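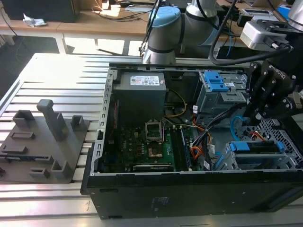 Vollbridge is an evening school for adults in the Cornalgate district. We teach bookkeeping, office skills, English for work, and basic computer maintenance. Most of our students have jobs during the day, and many of them have been out of a classroom for a long time. Classes are small, and they start on time.

## How the school started

Kosmas Kourkoulas and Myrto Kokkinos opened the school in two rented rooms above a stationery shop. Kosmas had kept the books for small restaurants and garages for most of his working life, and he kept meeting owners who wanted to do the work themselves but had no place to learn it at night. Myrto had taught English at a language school across town that closed its evening section. They put a notice in the shop window downstairs. The first bookkeeping class filled from that notice and from people the first students brought along.

The stationery shop is gone now. We moved to the Zacharopoulos building on the corner of the market street, which was a fabric warehouse before it was divided up. We have seven classrooms on the second floor, an office, and a kitchen with a long table. The elevator is at the back, past the mailboxes. The front stairs are steep, and we suggest the elevator to anyone carrying a bag of books.

## What we teach

**Bookkeeping.** Our oldest course and still the largest. Level One covers ledgers, invoices, bank statements, and petty cash. Level Two covers payroll, sales tax, and year-end closing. Students do the first month on paper, with a pencil and a printed ledger, before they touch any software. Some people find this slow. Kosmas has been asked to change it many times and has not.

**Office skills.** Typing, spreadsheets, letters, filing, and phone work. Tiziana Vitale runs this course. She worked as an office manager for a shipping agent and uses real types of paperwork in class: delivery notes, late payment letters, room bookings, meeting minutes. The spreadsheet part takes up about half of the term.

**English for work.** Three levels, from early beginner to upper intermediate. Students practice job interviews, shift handovers, safety notices, and calls with customers. There is also a writing group for people who have finished the top level and want to keep going. It is free for former students.

**Basic computer maintenance.** A short course in how a desktop computer goes together and how to look after one. Students learn the names of the parts, how to swap a drive or add memory, how to set up a machine from nothing, and how to back up files. Iwona Olszewski teaches it. No experience is needed, but you should be comfortable using a small screwdriver.

We do not offer high school equivalency classes or test preparation for college admission. The office keeps a list of schools nearby that do.

## Terms and class times

We run two terms a year. The spring term begins after the winter break and ends in May. The fall term follows the public school calendar, including its holidays, so that parents are not caught out.

Evening classes run for 109 minutes. This number gets questions. It comes from the bus timetable: the last direct bus to the east side used to leave shortly after our old finishing time, and students were walking out early to catch it. We moved the end of class forward and the odd length stayed. The timetable has since changed, but the class time suits people, and we have left it alone.

There is a short break in the middle of each class. Tea and coffee are in the kitchen. Please wash your own cup.

## Our teachers

All our teachers have worked in the field they teach. We ask for that first and for teaching experience second, though most have both. New teachers sit in on a full term with one of us before they take a class of their own.

- Kosmas Kourkoulas -- Bookkeeping, Levels One and Two
- Myrto Kokkinos -- English for work, writing group
- Tiziana Vitale -- Office skills
- Iwona Olszewski -- Basic computer maintenance
- Paweena Phetsri -- English for work, student advising

Paweena also handles placement. If you are not sure which English level is right for you, she will meet with you for half an hour, talk with you, and give you a short piece of writing to do. There is no charge for this and you do not have to enroll afterward.

## Fees and help with fees

Fees are paid by the term. You may pay in full at the start or in monthly parts. The monthly plan costs the same in total. Books are extra for English and bookkeeping; the other courses use handouts that we print here.

Each year we set aside a number of reduced-fee places. To apply, fill out the one-page form at the office. We ask for your household size and your income, and we do not ask for a letter explaining your situation. Wevima, a payroll services firm a few doors down from us, pays the full fee for several bookkeeping students each fall. Those students are chosen by the school, and they have no duty to work for Wevima afterward.

If you have to drop out in the first two weeks, we return what you have paid. After that we hold your place for the next term instead.

## After the course

Students who finish receive a certificate of completion. It is a record from the school of what you studied and how many classes you attended. It is not a state license, and we are careful to say so when employers call.

Many of our bookkeeping students already run a shop or a trade business and come to us so they can do their own accounts. Others are looking for a first office job or a better one. Tiziana keeps a folder of current openings in the office, and she will read through a resume if you leave it with her. Allow a few days.

## Visiting and enrolling

You are welcome to sit in on one class before you sign up. Call or stop by the office first so the teacher knows to expect you. The office opens at noon on class days and stays open until the last class ends.

To enroll, bring a photo ID and your first payment. You do not need school records. New students in English should see Paweena before the first week of term -- her sign-up sheet is on the office door.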